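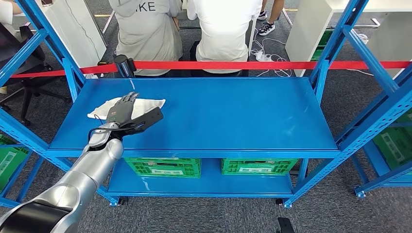
Drilo reaching in over the white cloth, blue rack, top shelf. Fosik trial, Kustau.

OK so a bunch of you asked what I thought of the Fosik shelf robot service after I said I was going to try it. Long thread, get a snack. I sell kitchen linens online (dish towels, napkins, bread bags, that kind of thing) and I've been shopping for help with the shelf work for months.

First, names, because I mixed them up for a solid week. Drilo is the robot. Fosik is the company that rents it to you and teaches it your jobs. Lindemann is the dealer you sign the paperwork with. Three logos on one invoice, good luck figuring out who to call.

I paid for the trial myself. No discount, no free month, no code for you at the end. I asked if they minded me posting and they said go ahead.

The way it works: before they let one loose in your building, you go to their place in Kustau and they set up shelves like yours. You bring your own stuff. I packed a suitcase full of towels and felt like I was going on a very boring vacation.

They had the racks right there on the office carpet, blue metal ones with the holes down the posts, green crates underneath. Close enough to mine that I stopped worrying about it. Mine are gray and a little more beat up.

The jobs I asked for: get a cloth off a shelf and into a crate. Put a cloth on a shelf neatly. Pull a crate toward you so a person can get into it. I had more on my list but they talked me into starting small and I'm glad they did.

Cloth is hard for these things! A box stays a box. A dish towel is a different shape every single time you put it down, and mine are thin, and the thin ones stick to a smooth shelf like a wet leaf. I learned this because their tech told me on the phone before I booked, which I appreciated. She could've just taken my money.

So, how did it go. Flat towel lying by itself on a shelf: good. Slow, but good. It comes in from the side, gets down low, pinches, lifts. Sometimes it takes a second try at the pinch and you stand there holding your breath like it's your kid at a recital.

Towel on top of another towel: not so good. It grabs both. Every time I set up a stack of the thin flour sack ones it brought me at least one passenger. With the heavy waffle weave it did much better, and that's most of what I sell in winter, so I'm not as sad about it as I could be.

Fosik says a stack update is coming in April. I've bought enough software in my life to write that down in pencil.

Putting things down is where I was most surprised, in a good way. I figured it would just let go and the towel would land in a heap. It sort of lays it out, dragging a little as it goes, and then pats. It PATS the towel. I've watched the clip way too many times.

Crates were fine. It slides one out a few inches and stops. If the crate is heavy it tells you on the tablet that it's heavy and quits, and I like that more than I'd like it trying to be a hero.

Speed, since it's the first thing in my replies every time. It's slow. If you're picturing those warehouse videos, no. A person who's done it before will beat it easily. My question was never "is it faster than me," it was "can it do the boring part while I'm at the packing table," and I think that's a maybe leaning yes.

Noise: less than my fridge. There's a kind of hum when the arm is stretched out over a shelf, and a click at the wrist when it turns. You could have a phone call next to it. People in that room were sitting and working through all of it.

Setup stuff you should ask about if you go look at one. Where does the cable go? What happens if the power blinks? Who picks the robot up if it has to go back? I got good answers on the first two and "Lindemann handles that" on the third. Get Lindemann to put it in writing.

Also measure your aisles. Then measure them again with the stuff that's really in them, the step stool, the tape gun cart, the box of returns you're ignoring. Fosik's sheet gives a clear width and they mean clear. I have one aisle that passes and one that passes if I become a different person.

Floor: carpet was OK at their place, thin office carpet. My floor is painted concrete with a crack running across the doorway. They want pictures of the crack. I've sent pictures of the crack. I've had a longer email exchange over that crack than with most of my relatives.

The teaching part. You don't program anything. Their person guides the arm through your job over and over until it gets the hang of it, and you're there to say "no, the hem goes toward the wall." I brought the wrong napkins the first morning and we lost a chunk of time, so label your samples, please learn from me.

I did get to try guiding it myself for a bit. Hard! My shoulders hurt the next day. You have so much respect for whoever does this for a living after a few rounds of trying to pinch the corner of a napkin with a hand that isn't yours.

What I didn't like: the tablet app. The font is tiny and the stop button is the same color as the pause button. Stop and pause should look nothing alike on a machine with an arm. There's a big physical stop too, and that one's great, but fix the app, folks.

What I also didn't like: the job names. You can't rename them until you're a full customer. So my towel job is "TASK CLOTH B" and my napkin job is "TASK CLOTH B COPY" and I picked the wrong one more than once.

Money. The Kustau trial was $1000, and that comes off your first bill if you sign. After that it's $3000 a month for the robot, the teaching and the phone support. Shipping on top, my quote came to $702 and I'm pretty far out, so yours may be less.

Minimum is four months. I asked for a shorter one and got a nice no.

Is it worth that? For me in the slow season, no way. For the run up to the holidays, when I'm paying overtime and still folding towels at my kitchen table at midnight, I can make the math work if the stack thing gets fixed. If it doesn't, I'd have to lay everything out single, and then I might as well put it in the crate while I'm holding it.

Who I think should look at it right now: people with boxed or bagged goods on open shelving. Bagged would've been easy for it, I tossed a bread bag in its paper sleeve up there just to see and it did great. If I packaged everything before shelving I'd probably have signed already. Now I'm wondering if I should package everything before shelving. See, this is how they get you.

Who should wait: fabric people with thin stuff, anybody with deep closed cabinets, anybody with stairs. It doesn't do stairs. I asked. There was a pause before the no, so I guess I'm in good company asking.

A few answers from the replies before I go to bed. Yes, it can work with people nearby, it slows way down when you step in close. No, I haven't tried it with a dog around and I'm not going to. Yes, it can reach the top shelf on my racks, though for the very back corner it has to shuffle over first.

Somebody asked about lint. Great question, linen person! They wipe the hand down between batches, and they gave me a care sheet that says to do the same. My undyed stuff came home clean. I'd want to see how it does after a week of red napkins before I put white ones anywhere near it.

And to the person who asked if it can fold: not in this package. Folding is a separate thing they quote by the job, and I didn't ask for the quote because I was already sweating over the first one. I'll ask when I call about the crack.

Where I landed as of March 21, 2026: not signed, not ruled out. They're holding my samples in Kustau so they can rerun the thin towels once the update's in, and they said they'd send me the full video, misses included. If they do I'll put it up under this thread.

If you've had a Drilo in your own space for a while, through Fosik or anyone else, please tell me how the hand holds up. The finger pads are the part I'd worry about, and the spare set isn't cheap. DMs are open, I'm slow on weekends but I do read them.

Recent from this account
Waffle weave restock is up, oatmeal and slate only
Why I quit using the sticky shelf labels
Packing table tour, the messy version
Is a label printer worth it for a tiny shop?
Bread bag sizes, the thread I keep having to repost
What I packed for the Kustau trial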